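Heart screening before travel team tryouts, is the plain physical enough?

posted by pusel_hoops_parent
Mar 4, 2024

My daughter is trying out for a travel basketball team here in Pusel, she's in 7th grade. The club form only asks for a regular sports physical. We had that done, took maybe ten minutes, doctor listened to her heart and asked a few questions and signed it. Fine.

Then another parent mentioned the Relta club across the river makes every kid get an ECG before they can practice. Ours doesn't. She has never fainted or anything, but she does say her heart "goes fast" after sprints and last week she had to sit down for a bit. Probably just out of shape after the winter?? My husband thinks I'm overreacting.

So - do I pay for the ECG myself or is the physical enough. Also is there anything I should be asking the club. Tryouts are in 15 days so I don't have forever. 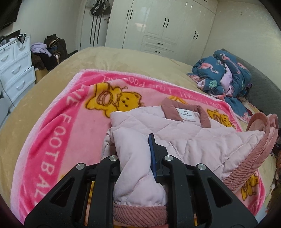
Forgot to add, there's a family history question on the form and I left one part blank. My uncle died at 34, we were always told it was a car accident but my mom says he may have passed out at the wheel. No idea if that counts. I'd feel silly writing it down but maybe I shoud.

benchmom_7

Write it down. Seriously. Call the doctor's office tomorrow morning and tell them two things, the uncle and the sitting down after sprints. Don't wait for the tryout and don't wait for the club to ask. The family part of that form is there for exactly this, early deaths nobody could explain, drownings, single car crashes, all of it. The doctor may send her for an ECG anyway and then you're not guessing, and insurance is a lot more likely to cover it if it's ordered than if you walk in off the street.

I'd hold her out of hard running until you've talked to them. Shooting around in the driveway, ask about that too. My son sat out 2 weeks while we waited on a cardiology visit and he was furious with me, then he was back and it was like it never happened. He still made the team. Coaches are used to it.

Stuff to tell the doctor if any of it is true: passing out or almost passing out DURING exercise (not just standing up too fast), chest pain while running, heart racing that doesn't settle when she stops, getting winded way before the other kids. Ask her when she's alone with you, not in front of teammates. Mine told me things in the car he never said at the clinic.

An ECG doesn't catch everything and sometimes it flags a healthy kid, so be ready for a follow up test. That part is stressful. Still glad we did it.

salazar_gym_ref

I ref youth games mostly at the Salazar gym so not a doctor. What I'd ask the club is different. Ask where the AED is. Not "do you have one", WHERE is it, and is it in a locked office. I've worked places where it was behind a door and the one guy with the key had gone home.

Then ask who at practice knows CPR. Should be at least 2 people per practice in my opinion, because one has to start on the kid while the other one runs for the box and someone calls 911. Ask if they've ever practiced it. Most clubs will say "it's in the handbook". Ok, then ask to see the handbook.

If a kid drops and doesn't get up and isn't responding, with no contact, treat it as the heart until somebody proves otherwise. Call, start pushing on the chest, get the AED on. The machine talks you through it and won't shock if it isnt needed. People stand around thinking it's a seizure or heat and that's the minutes you lose.

Anero rec league moved theirs to the wall by the scorers table after parents complained. So complaining works.

dribble_dad

we never did any of that and my 3 kids all played, physical is fine. my guess is she's just out of shape like you said. drink water and eat before practice

Comments (4)

benchmom_7: Please don't go by "mine were fine" when there's an uncle who died at 34. Different situation.

pusel_hoops_parent: Called. Nurse was really nice about it, they want her in this week and said no sprints or scrimmages until then. Filled in the blank on the form too. She's mad at me but ok.

gym_rat_anero: can confirm the AED by the scorers table, big sign over it now. our coach makes us point to it at the first practice

pusel_hoops_parent: Also emailed the club about theirs. They said it's in the front office. Asked if the office is open at 7 when practice ends - no answer yet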